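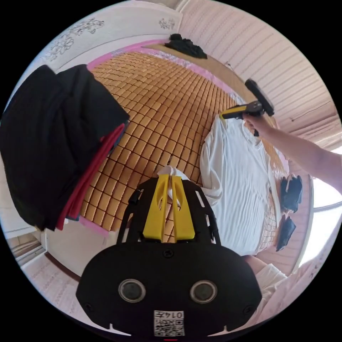
Bamboo mat on the bed.

I see the "cooling bedding" ads are back, in December, which tells you how well they sold in summer. I have been reading the small print so you don't have to. Short thread.

The big one is the Prustholm topper. It claims to keep you "up to 3 degrees cooler." Cooler than what? The page doesn't say. I wrote to ask and got a coupon.

Woven bamboo mats have been doing this job for a very long time. No gel, no app, no subscription. They're hard, they leave marks on your arms, and air gets under you. I'm not claiming magic for them either.

Bansal says its sheets are "bamboo" too. Read the tag. It's viscose, so the plant has been dissolved in chemicals and spun into fiber. Could be perfectly nice sheets! But it has very little to do with a mat made of strips of the actual stalk.

Then there's the review score. The Prustholm page shows 2,983 reviews. I sorted by newest and a lot of them were for a pillow. Same listing, different product. Old trick.

Aisyah Yusof asked me whether any of it is worth buying. Maybe? The Hunthorpe one at least tells you what the cover is made of and how to wash it. That's a low bar and most of them trip on it.

Auður Bjarnason says I'm being unfair and her topper felt cold for the first two weeks. Fine. Lots of fabric feels cold when you first lie down. I want to know about 4 a.m., and no brand I found will show me a number for 4 a.m.

What I'd want to see before spending anything: what they tested, what they tested it against, and for how many hours. A thermal picture of a hand print on a mattress is an ad.

If you own one and kept any kind of temperature log overnight, send it to me. I'll post it even if it proves me wrong - coupon codes will be ignored.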